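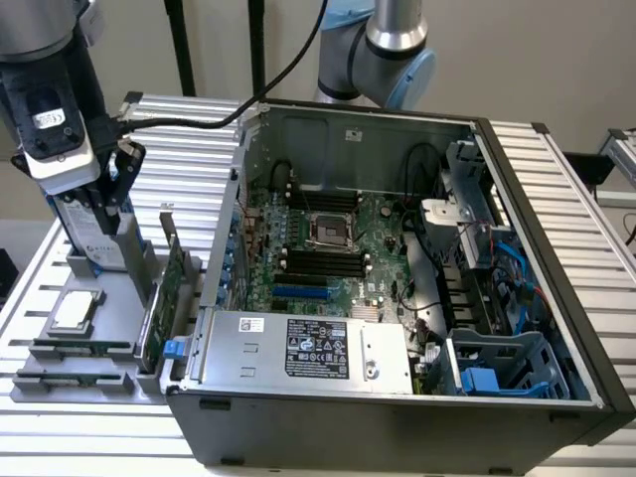

The arm holding a hard drive over the parts tray, with the open computer case beside it.

How to Run a Computer Assembly Demo at Your Robotics Open Day

Every July we open the doors at Millia for an afternoon and let people wander through the workshop, and every year the bench that draws the biggest crowd is the one with the computer on it. We have had flashier stations. There was a painting robot one summer that took us weeks to get ready, and visitors gave it a polite minute and then drifted right back to watch an arm handle a hard drive. I think it is because so many people have an old desktop computer at home, and plenty of them have been inside one with a screwdriver at some point, so they know how fiddly it is and they want to see whether a robot has an easier time of it!

Since then we have helped our friends at Prarard set up the same demonstration, and a few schools have written to ask how we do it. So I finally sat down and wrote out the steps, with the little things we learned along the way.

Before you start

You will need an arm with a two-finger gripper, a sturdy table with slots or holes for bolting things down, a desktop tower you don't mind sacrificing, and a tray to hold the loose parts. We use an old tower with the side panel off, laid flat so that the inside faces up. Please don't use a computer anybody cares about. Ours has been through some 800 practice runs and it has the scratches to prove it.

Nothing in the demo is powered except the robot. Unplug the tower, put the cord in a drawer in another room, and leave the power supply sealed up. Visitors will ask whether the computer still works, and it is fine to say you have no idea.

Step 1: Lay out the bench

Put the case where the arm can reach all of it without stretching, and set the tray right next to it. We like the tray on the left and the case in the middle, with the side of the table nearest the visitors kept low so shorter guests get a view as well. Clamp the case down firmly. A tower on its side feels heavy enough to stay put, but a good push on a stubborn part will slide it a finger's width, and then every position you taught the arm is off by that much.

Step 2: Make a home for each part

A tray with a fitted pocket for each part is worth the trouble. Ours is gray plastic, with a shallow pocket for the processor, long grooves for the memory modules, and upright slots for the things that need to stand on edge, such as an expansion card. The people at Zein printed their first tray with pockets that matched the parts exactly, and nothing would go in without a wiggle. Give yourself a bit of clearance, and slope the top edges of each pocket if you can, so that a part coming in slightly crooked gets nudged into place.

Step 3: Teach the hard drive first

It is tempting to begin with the processor, since it gets the gasps. Start with the 3.5-inch hard drive anyway. It is a nice solid block with flat sides, and the fingers can hold it upright with very little fuss. Teach a point well above the slot, a second point just above it, and then the final one inside. Run between the first two at whatever speed you like and take the last stretch slowly. People lean in for that part, too, so going slowly makes for a better show.

Check the grip before you check anything else. Too light and the drive tips as it lowers, too tight and it won't let go cleanly. We settled on ours by trying it over a folded towel, which I recommend to everyone.

Step 4: Mind the cables

Look at where the gripper cable goes at every point in the routine, and I mean every point, including the ones where the arm is just passing through. Ours runs in a long loop up and away from the gripper, with enough slack for the wrist to turn. The cables inside the computer need the same attention. Tuck them toward the walls of the case, and check them again each morning, because they creep.

Step 5: Rehearse with people in the room

A routine that runs beautifully at seven in the evening with the building empty can feel very long with 30 people watching. Ours takes about 2 minutes from first pick to last place, and that seems to suit everyone. Mark a line on the floor for visitors to stand behind, keep one person beside the stop button the entire time, and have that person do nothing else. A second person can do the talking.

What people will ask

How does it know where the part is? (Ours goes to positions we taught it, and the tray keeps everything in the same spot.) Could it build a whole computer? What happens if it drops something? We keep a spare drive handy to pass around so folks can feel the weight of it while they think up more questions, and children especially love that.

If you would like our tray drawings, ask for the Fisska folder when you write to the workshop. It has the pocket sizes we ended up with, plus the bench layout and a sign-in sheet you are welcome to copy.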